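Saturday, September 10, 2022. Fallport

Doors at Deneo's open day were meant to open at nine. More like half past. Coffee in paper cups, a line down the stairs, kids already asking when the robot was going to do something.

It was doing drawers. A small two-drawer cabinet, an orange, a bowl and a can lying on its side up top, and one white arm working low down by the floor.

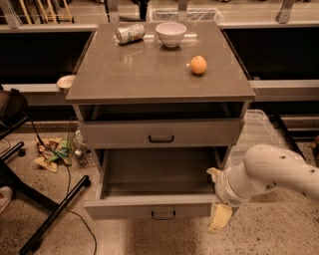
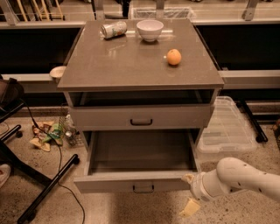
## Why drawers

Everett Park runs the demo floor and talks fast. "People come in wanting backflips," he told me. "I've got a cabinet." He's had it since March. Bought secondhand, handles swapped twice, and he likes it becuase the runners are a bit rough.

The task sounds like nothing. Find the handle, get a finger where it needs to be, pull straight, stop in time. Then close it again without slamming. Pull a few degrees off and the runner binds. Park pulled one crooked by hand to show us and it stuck. Ugly noise. Big laugh from the back.

The arm's software comes from Noden, a two-room outfit across the river. Rizwan Howlader wrote most of the part that decides where the fingers go. He stood at the rope with his arms folded, not saying much until somebody asked how often it misses.

"Depends on the drawer," he said. Then, after a bit, "Low ones are worse. You run out of floor."

They'd logged 327 pulls in the week before the open day. He wouldn't give me the hit rate. Park would have, I think, but got called away to find an extension cord.

## The rest of the morning

Slots ran up to 90 minutes if you stayed for the questions. Most did. A woman from Nakamura, the kitchen fitters on Dock Street, wanted to know about soft-close runners. Long answer, lots of hand waving. Short version: not yet.

A boy of 5 asked if it could get the orange. Howlader crouched down and told him that was a different program, and a harder one, and the boy said he could do it himself. Fair.

Upstairs there was a talk on grippers that I missed half of. Full room, no mic, fan going. I did catch the bit on finger pads, how they wear on one edge first, and how the team keeps a box of spares by the sink.

Back down at noon. Park was at the cabinet agian, talking another group through the handles. Next open day is in the spring, date to come, and he wants a fridge by then.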